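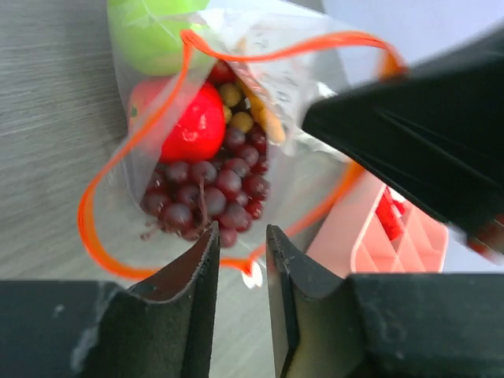 House rules for bench robots: tips from our kitchen-tasks corner

I've been asked so many times for the list on our wall that I've typed it up properly. It grew out of teaching a two-armed bench robot to do small household jobs (bagging, sorting, folding, putting away) at our workshop in Semirthorpe, and most of it would do just as well for anybody with a pair of arms bolted to a table and a box of play food. None of it replaces the risk assessment or the maker's manual. Read those first, then come back and read this with a cup of tea, which you will be drinking at the other bench, see rule one.

Before you switch on

Drinks live on the other bench. So do phones, keys and biscuits. I once spent half a morning cleaning squash out of a power supply and I don't want to hear about yours.

Tie back hair, tuck in lanyards, push up loose sleeves. Small arms look friendly, I know, and they still have plenty of places where two links come together and a fingertip would fit nicely between them.

Find the stop button with your eyes shut. I mean it – sit in your usual chair, shut your eyes and put your hand on it. If you had to feel about for it, move the button. Ours has shifted twice, and now sits by the operator's left hand because the right one is always busy.

Press it once while the arms are holding something light, too, so you know what your own machine does when it's stopped. Some arms hold their pose and some go floppy and drop on whatever is underneath. Write which it is on a card and stick the card where a visitor will see it.

Keeping cables out of trouble

A cable that comes off the top of a gripper needs enough slack for the furthest reach you'll ask of it, plus a hand's width. Any more and it starts catching on the props. Move each arm slowly to its far corners by hand, watching the cable and nothing else, before you clip anything down.

Pick a bright colour if you've any choice in the matter. Ours are purple and I can see from across the room if one has wandered over a tray. Check the plug at the gripper end at the start of each session with a gentle push. Lalit Awasthi, who wired most of our benches, taught me to do it at the end as well, and I grumbled for a week and then found one half out.

Where things go on the table 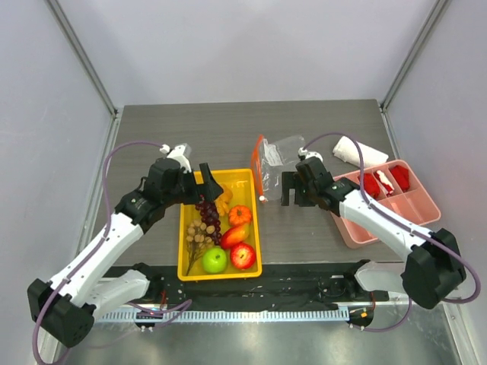
Choosing props that behave

Use artificial fruit for anything that runs past lunch. Real grapes are a lovely test for a gripper, but you'll be wiping the pads every ten minutes and by teatime the whole room smells like a wine cellar. Pretend ones can be dropped, washed and dropped again.

Mix the shapes up. A round apple is easy once you've got the width right, while a bunch of grapes will droop differently each time, and a mango set down at an angle makes the arm think about which way to turn. Shiny skins are worth including as well, for the bright spots they throw back at the cameras.

Have a box for retired props. Anything cracked, sticky or shedding bits goes in it the same day. Small loose bits are the worst of the lot, as they roll under the base of an arm and you find them months later by the noise.

Bags, the awkward so-and-sos

Clear zip bags are the hardest thing we put on the table and I've a soft spot for them. The film folds however it fancies, it shines, and you can see the contents and the far side all at once. A few things that help:

Buy the sort with a coloured seal. Bright orange against clear plastic gives the person at the controls something to aim for, and it gives whoever checks the recordings later a decent idea of where the mouth of the bag has got to.

Open it wide before you start loading, if your task allows a person to set it up. If the robot is meant to open it, then leave it alone! It's terribly tempting to reach in and help with one finger. Stop the run, mark it as stopped, and begin again.

Heavier pieces first and little ones after. Small round things such as chickpeas find their way into every gap, so they're easier once the apples are settled.

Don't let one gripper hold the rim while the other comes in fast. Halve your speed whenever both hands are at the same bag. We had a nasty clonk in July from two grippers meeting over a bag of plums, and it was entirely down to me being in a hurry.

Change the bag when it goes cloudy or the seal stops lying flat. We log 300 runs and swap regardless, though the thin ones rarely see 272.

Looking after the gripper pads

The pads wear at the edges first. Run a thumb along them (power off, please) and look for fraying or lifting corners. A bit of roughness is fine and can even help with slippery film, but a flap that catches on the bag wants replacing.

Dust the fingers with a dry brush, then a barely damp cloth. No sprays near the joints. I tried a fancy cleaner on the pads once and everything slid about like soap for two days.

Change pads in pairs, left and right finger together. If you do only one, the grip pulls to the side and you'll blame the software.

Writing it down

Our log sheet has 9 columns, which sounds a lot until you've tried to work out why one afternoon's runs went peculiar. Date, operator, task, props out, bag number, pads changed, stops, faults, and a big one for remarks. "Grabbed the wrong apple" is a perfectly good remark. "Bad run" isn't much use to whoever has to go through it.

Log every stop, including the silly ones. If people feel daft for pressing the button they'll leave it a second too long next time. At the Drinimmont workshop they read the stops out at the end of the month with no names attached, and I've pinched the idea.

Keep failed runs, labelled as failed. Please don't tidy them away to make the sheet look nice. I went back through nearly 108 of ours last winter and learned more about zip bags than I had from all the good ones put together.

Handing over to the next person

Park both arms clear of the trays, grippers open and empty. Stop button pressed, then power off at the wall. Props back in their tub, towels rolled, cloths folded, bags flat in the drawer with the seals all facing the same way.

Then stand where the operator sits and look along the front edge for anything lying on the mounting strip or in the slots of the rail. A dropped screw down there is a rotten thing for somebody else to discover.

If you've changed a speed limit or a reach limit, put it back, or say so on the sheet in capitals. The Gremell people use a red peg on the log for this and the Iyamu lot have a whiteboard. I've used both and prefer the peg, mainly as it doesn't rub off on my cardigan.

A couple of questions I get

Can children have a go? With a grown-up holding the stop button and the speed right down, ours do on open days. They stay on the far side of the barrier and use the controls from there, and they're usually better at the bags than I am.

Do I need walls round it? Ours has them and I'd want them again, chiefly to stop fruit leaving at speed, though they also make it plain where people's elbows shouldn't be. Keep them pale and plain so that the props stand out, and give them a wipe when you do the table.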